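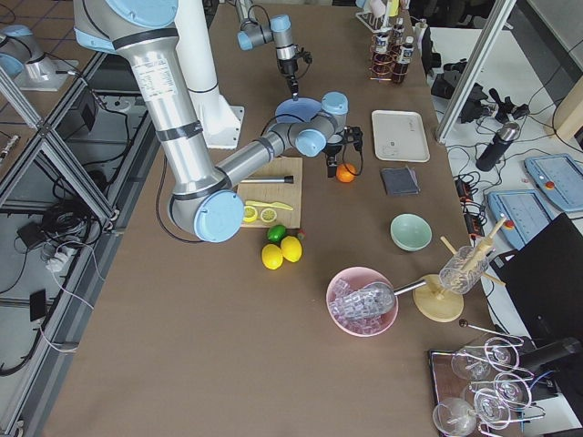

4 Setting up the citrus and ice station

Read this section before the first service and again each time the station is moved. It applies to the Prirkance counter layout. The layout with the Riis side shelf is covered in section 7.

Caution: Keep sharp blades off the counter until step 5. Trainees work through steps 1 to 4 with the plastic knife only.

4.1 Laying out the counter

1. Wipe the tabletop and let it dry fully.

2. Set the cutting board at the center of the working length. Put a damp cloth under it if it slides.

3. Place the sharpening rod flat along the far side of the board, handle within reach of the working hand.

4. Put whole fruit next to the board. Lemons and limes go closest; oranges may stand farther off. Rinse all fruit beforehand, including fruit that will only be used for peel.

5. Once the layout has been checked, replace the plastic knife with the paring knife from the drawer.

Note: Cut fruit stays on the board for immediate use only. Move slices to a lidded container if they will stand longer than 10 minutes.

4.2 Ice and bowls

1. Fill one bowl with ice to just below the rim. For practice runs, use the clear plastic cubes.

2. Rest the scoop in the bowl with the handle out over the rim. Do not pick up ice with a glass.

3. Keep a second bowl empty for peel and ends. Empty it when it is half full.

4. Lay the stirrer near the front edge, parallel to it where space allows.

Caution: Plastic cubes and real ice must never share a bowl. The cubes are hard to see once the ice starts to melt.

4.3 Tray and napkins

1. Stand the tray on the counter beyond the bowls.

2. Fold one cloth napkin and lay it in front of the tray. Change it when damp — a wet napkin marks the tabletop.

4.4 Closing down

Wash the board by hand and stand it on edge overnight. Wash the plastic cubes in warm soapy water after each practice run and store them in the Tedum box, part 890.

Section revised 30 April 2025, Ditte Hviid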